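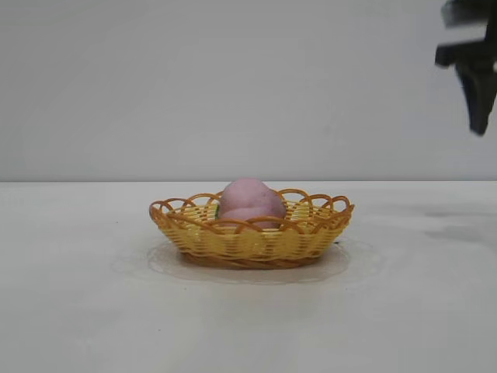
4.2 Matching wallet activity to reported income

We next asked how well the amounts that users report on their tax returns agree with what can be worked out from their exchange records. The sample is the one described in Section 3: 3,792 accounts held at Vemis and Mandagi, two exchanges that let customers download a full trading history. Account holders gave us these histories along with the matching lines from their returns. Accounts with no sales, swaps or payments during the tax year were dropped before sampling.

For each account we computed gains under first-in, first-out and again under specific identification, where the user had kept lot records. Prices were taken at the hour of the trade. When a user had moved coins in from a private wallet, the cost basis was often missing. We set it to zero in the main results and to the market price on the day of transfer in the alternate results. The truth for most users lies between the two, and the gap between them is wide for anyone who bought early.

Trades of one coin for another were the main source of disagreement. Many users treated a swap as a non-event and reported only the final sale for dollars. Over 400 accounts showed this pattern in every swap they made. Small payments made with coins were also left out in most cases, but the sums were low and changed the totals very little.

Figure 3. A basket holding a single pink, peach-shaped object on a white tabletop.

Fees were handled differently by the two exchanges. Vemis adds the fee to the purchase price in its year-end file, while Mandagi lists it on a separate line with no link to the trade. Users who copied the Mandagi file straight into tax software lost the fee and so overstated their gains. We corrected for this by matching fees to trades on time and coin. Where more than one trade shared a time stamp, the fee was split by trade size.

We repeated the work using Vurerent, a commercial tool that builds gain reports from wallet addresses. It agreed with our first-in, first-out figures for most accounts without outside transfers. Its results for accounts with staking rewards were less steady, and we leave those accounts out of the comparison. Rewards are taken up in Section 4.3.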